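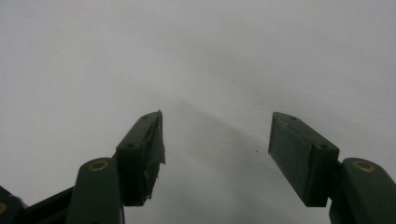 Flarkorden stellt Geld für neue Greifer in den Haushalt ein

Trurkasville, 23.7.20 – Wer in den vergangenen Monaten in der Lehrwerkstatt Flarkorden vorbeigeschaut hat, der weiß, wie gern dort an den handgeführten Greifern gearbeitet wird, und auch, wie sehr man ihnen die vielen Übungsstunden inzwischen ansieht. Nun gibt es gute Nachrichten: Der Trägerverein der Werkstatt hat in seiner Sommersitzung beschlossen, fünf neue Greifer anzuschaffen und dazu einen ordentlichen Vorrat an Ersatzteilen, damit im Herbst keine Gruppe mehr auf ein freies Gerät warten muss.

Vorausgegangen war eine lange und, wie man hört, durchaus muntere Diskussion. Zur Wahl standen ein Angebot der Firma Bovis, die komplette Geräte mit Wartungsvertrag liefert, und eines der Firma Abdella, bei der sich Fingerbacken, Buchsen und Gestänge auch einzeln nachbestellen lassen. Den Zuschlag bekam am Ende Abdella. Gerade die Backen, also die Teile, die beim Zugreifen am meisten aushalten müssen, werden in Flarkorden nämlich häufig gewechselt, und bisher behalf man sich zwischen zwei Bestellungen oft mit Klebeband. Das hält eine Weile, aber schön ist es nicht, und auf die Dauer leidet darunter auch die Genauigkeit beim Üben.

Ein Satz Backen kostet nach dem Angebot 12 Euro, ein Reparatursatz mit Buchsen und Schrauben 100 Euro. Für solches Verbrauchsmaterial sind künftig 300 Euro im Monat vorgesehen, und was davon übrig bleibt, darf – das war den Ausbilderinnen und Ausbildern besonders wichtig – in den nächsten Monat mitgenommen werden. Bisher verfiel der Rest jeweils am Monatsende, was verständlicherweise immer wieder für Ärger gesorgt hatte.

Die alten Geräte bleiben übrigens im Haus. Sie sollen nach und nach überholt werden und dann den Anfängerkursen zur Verfügung stehen, die in Trurkasville seit Jahren gut besucht sind und für die sich auch diesmal wieder viele junge Leute angemeldet haben.

Geliefert wird in zwei Teilen, zuerst die Ersatzteile, danach die Greifer. Bis Dezember soll alles ausgepackt, eingestellt und im Einsatz sein. Über die Anschaffung weiterer Arbeitstische wird der Verein in seiner nächsten Sitzung beraten.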